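Bundura Boards > Manipulation > Data and Calibration
Thread: Relative wrist trajectories vs. head-frame trajectories, hand-held grippers
Page 1 of 1

torque_ripple
Wednesday, July 7, 2021

Posting the result first and the complaints after. We trained the same policy twice on the same set of 2000 two-handed demonstrations. Run A expresses each gripper's motion relative to its own pose at the start of the action chunk. Run B expresses both grippers in the head camera's frame, using the marker cubes under the grippers for pose. Same image encoder, same chunk length, same 30 evaluation starts.

Run A finished 12 more of the starts than run B. I expected the opposite, given that the task needs both hands to meet in the air over the table.
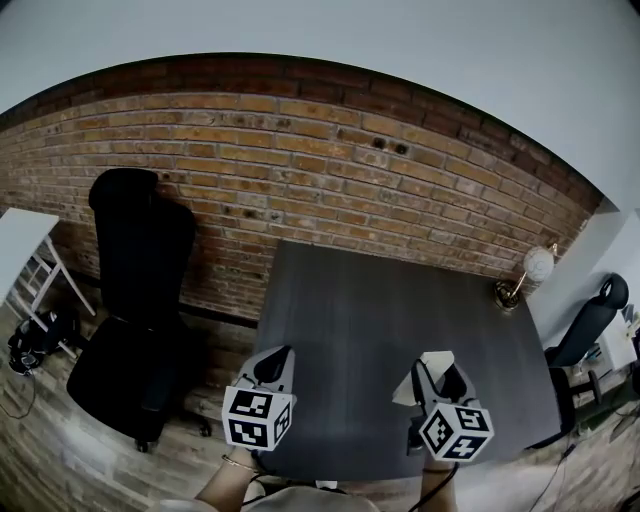
Most of the run B failures are of one type. The hands approach correctly, then one of them drifts sideways in the last part of the reach. When I replay the training data, the cube poses jitter most in that same part of the reach, where the cubes turn edge-on to the head camera. My reading is that the policy learned the jitter.

Code is the Flivum branch with the default filter settings.

gantry_left
Your reading is plausible but the comparison doesn't isolate it. Run A changes two things at once: the reference frame and the pose source. If A takes its poses from the wrist cameras and B takes its poses from the cubes, you have compared two trackers. The frame may have nothing to do with it.

torque_ripple
Fair. A does use wrist-camera odometry. I can rerun B with the wrist poses transformed into the head frame, but that needs the transform between head and wrist maps, and the cubes are how I get that transform.

gantry_left
Then estimate it once per episode from the frames where the cube faces are square to the camera, and hold it fixed. You don't need it at every step. The Zernberg scripts have an option for this, off by default.

null_space_9
I would look at the wrist side before calling it the better tracker. Wide lenses put a lot of gripper body in the image, and the body never moves relative to the camera. If it isn't masked, the feature tracker locks onto it and reports less motion than there was.
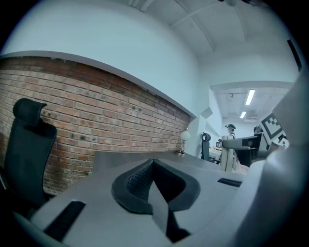 Does the mask need to cover the fingers as well as the body?
It should cover the whole range the fingers sweep through, from fully open to fully closed. A mask drawn from a single opening width lets finger edges leak in whenever the hand moves off that width.

torque_ripple
Mine covers the body and one finger position. I'll redraw it.

pallet_jack
Disagree with null_space_9 on how much this matters. We ran with a sloppy mask from April on and the outlier rejection handled it. Brick, desk edges and ceiling lights gave the tracker plenty to hold on to. Where we lost tracking was in front of plain white wall, at close range, and no mask fixes that.

null_space_9
Outlier rejection handles it while the background wins the vote. Put the gripper near a blank surface and the body becomes the majority. That is your white wall failure — same cause, seen from the other end.

pallet_jack
Possible. I never separated the two. I'd still rank it below the time offset between the streams. An offset of 2 frames between left and right will produce a missed handover by itself, and no frame convention removes it.
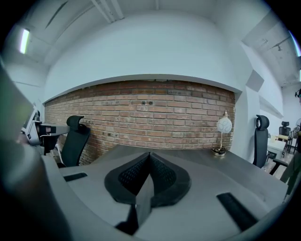
Posted by gantry_left | Member | Data and Calibration

Agree on the offset, and it is cheap to check. Rotate both grippers together sharply at the start of a recording, take the angular speed from each stream, and cross-correlate. Do it again at the end of the recording. If the two answers differ you have clock drift and a constant correction won't hold.

I'd run things in this order: offset, then mask, then the fixed-transform version of B. If B is still behind A after all three, the frame argument stands and I'll withdraw mine.

torque_ripple
Agreed on the order. One objection to the fixed transform: the wearer's head moves during the episode, so head frame has to mean the head pose at the start of the chunk. That makes B closer to A than it was in the original comparison.

gantry_left
Closer, but B still carries the left-to-right relation explicitly and A doesn't, unless you feed it the inter-gripper pose as an input. Do you?

torque_ripple
No. The MacKinnon config has it and I turned it off to keep the inputs small. I'll add it as run C and keep the starts unchanged.

pallet_jack
Keep the seeds unchanged too. With 30 starts I wouldn't trust a gap much smaller than the one you have now.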